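Visit to the Zernach open day, October 2024

Our group from the evening course in automation went to Zernach by train, 22 people in total. I had registered us in September, and it was good that I did, because the places for the lab tour were gone after a few days.

The first hour was a talk in the old canteen. I will not repeat it all. The main point was that Zernach no longer writes a program for each movement of the arm. A person does the task many times, the movements are recorded, and the arm learns from the recordings. For a simple task they start with 200 recordings, and then they look at how the arm behaves. The speaker said that soft things, such as clothes, need many more, and for one folding task they went over 1,000.

After the coffee we were divided into two groups. Mine went first to the teaching room, where the work is done with two hand-held grippers, one in each hand. No arm is needed at this stage. The operator works at a small table and the tools record what the hands do.
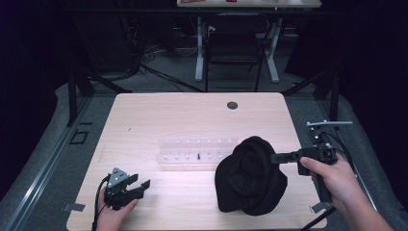

I asked how long a person can do this work in one day. The answer was that they change operators after 156 recordings, a number which comes from their own trials and is written on the plan at the door. When people get tired they become less exact, and the arm would learn this also.

In the second room we saw remote control. The operator moves a small arm made by Barbier, and a bigger arm on the other side of a glass wall follows. Two of us were allowed to try. I needed about four minutes to put one cup on a shelf. The delay is short, but you feel it in the wrist, and you have to wait for the big arm a little.

Lunch was paid by Dullen, who also had a stand with cable holders and connectors. The Arkevent stand was closed when we came back from the tour, so I can't report on it.

For the next visit I recommend to take the earlier train. The path from the station is not well marked and we missed the welcome.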